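Grendstead Kitchen and Workshop Notes
Tips from a robotics study: clearing a table of cups, jars and boxes
By Chiamaka Osagie
2020-12-02

The Jistia project collects recordings of people doing ordinary table chores with hand-held grippers, one in each hand. The recordings are then used to train a robot arm to do the same chores. Morenike Jibrin and Olanrewaju Ugwu ran the sessions through November and ended up with 1,461 usable recordings of one chore: taking containers off a table and standing them in a tray.

The main result is a modest one. An arm trained on 1,000 recordings made in people's homes did better on a table it had never met than an arm trained on the full set of lab recordings. Most of the gain came from containers lying on their sides. The lab tables were plain and the containers were nearly always set upright, so the arm had little practice with anything else.

A lot of what we wrote down is useful to anyone who handles jars and cups at home, and some of it will help if you are setting up your own gripper or a simple reaching tool. I have sorted the notes by job.

Picking up a container that is lying down

Come in across the narrow way, near the middle of its length. If you grip close to one end, the heavy end swings down as you lift. With a jar that has something left in it, the contents move too, so pause when it is just clear of the table and let it settle.

A round jar will roll if one finger touches before the other. Bring both fingers down on either side first and close them together. Our worst operator habit was closing while still moving forward, and Washington Andrade cured it by having people say "down" and "close" out loud for their first 25 tries. It sounds silly and it works.

Containers with flat sides are easier. Put the fingers on two sides that face each other. If you catch a corner, the box turns in the grip and you will set it down crooked.

Picking up a cup

For an upright cup with an open top, take the outside walls, low down if it is narrow at the bottom and wide at the top. One finger inside and one outside looks quicker, but it puts all the force on a thin wall. We allowed it for metal mugs only.

Open the grip wider than you think you need. The most common failure in the early sessions was a pad landing on the rim and tipping the cup over. Fully open, then down, then close.

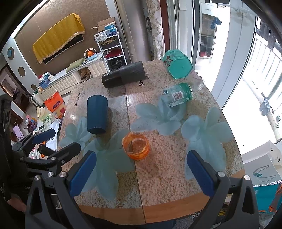
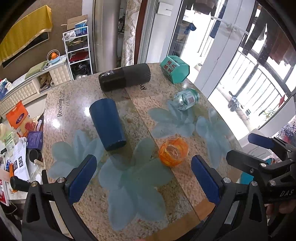

Clear and tinted containers

See-through containers gave the trained arm more trouble than anything else. The camera sees the table through the wall, so the edge is hard to find, and a patterned tabletop makes it harder. Adding more recordings of clear jars helped up to a point. Recording them on several different surfaces helped more.

People have a milder version of the same problem. If you keep dry goods in clear jars, put a strip of masking tape around the jar at the height where you normally hold it. We did this for two sessions, but only to train new operators. The tape came off for the real recordings, as the arm would have learned to look for tape.

Light from a window

Keep the blinds as they usually are. Obinna Nnaji tested 32 recordings with the curtains closed and a lamp on, and an arm trained on those alone did badly in daylight. Glare on a shiny tabletop and long shadows from a low sun are part of the job, and the arm has to meet them in training.

If you are only clearing a table and the glare bothers you, change your side of the table. Moving the things takes longer.

Order of clearing

Take the nearest item first. Reaching over a cup to get at a jar behind it knocked over more cups than any other move. After that, take whatever can roll, and leave upright things that are out of the way until last.

When an item is out of reach of the right hand, walk around. Handing it across from one gripper to the other in midair was slow and we dropped a good many. If you have to change hands, put the item down and pick it up again with the other.

Looking after gripper pads

Soft pads pick up flour, dust and grease. Wipe them with a damp cloth and let them dry before the next go. Dish soap is fine in small amounts, but rinse it off or everything slides. Check the pivot screws once a week with the right size driver. A loose one shows up as a jaw that closes a little late on one side.

Replace pads in pairs. A new pad against a worn one pulls items toward the worn side, and you will spend an afternoon looking for the cause somewhere else. Olanrewaju keeps spares in a Tornanberg parts tin with the date written on the lid.

Writing it down

Use a plain sheet with one line per try: item, how it was lying, which hand, and whether it reached the tray. Note the failures as well. We kept failed tries out of the training set, but the sheet is how we found the rolling problem.

The full write-up, with tables for each type of container, can be had from the Sulemana workshop desk on request. The next set of notes will cover lids, starting with screw tops that have been put on crooked.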